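Equipment news, May

Quick one this time, budget sheet is due and I still have two quotes open.

Hands first. The second pair is approved in principle, not ordered. Stöcker came back with a price for the same model we run now, delivery 17 weeks, which puts us well past the summer. Brondlow can ship sooner but theirs needs an adapter plate at the wrist and a different cable set, so add that in before you compare. I did not the first time and had to resend the whole table to Brurstead. Sorry to those who got it twice.

Spares. We have been buying fingertips one bag at a time and paying freight on every one. Dumb. Proposal is a single order of 40, to be split between the two stations. If your station goes through them faster than that then tell me now, not in the fall.

Cables. Please put a real line in for cable management. Everyone leaves it out and then it comes out of consumables. Sleeving, clips, a floor channel for each base. Povomari has the channel in stock, cheap, and it can be cut to length on site.

Table items. Yes these count as equipment for the purposes of the form, no you don't need three quotes for a bag of candy. Snacks, small boxes, towels, keychains, all on one receipt please, with the station name on it. Last month there were 141 separate lines for this stuff and I had to type in every one of them. Soft wrappers wear out quickest so buy doubles. Cloths too, knit ones if you can get them, we want the same kind at both stations.

Not in this year's plan: the mobile base, the new benches, anything with its own compressor. Ask again after the review.

Service contract. Up for renewal, and the offer is about 40 percent over what we paid last time. I am pushing back. If you have a log of downtime for your arms send it over, even a messy one, it helps the arguement. Hands seperate from arms if you kept them that way.

Still missing numbers from station two. Need the table items total and a yes or no on the floor channel
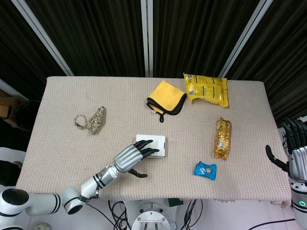
and whether you want your share of the fingertips shipped direct or held at Brurstead. Short email is fine. Sheet locks as soon as I have those, changes after that go on next year's.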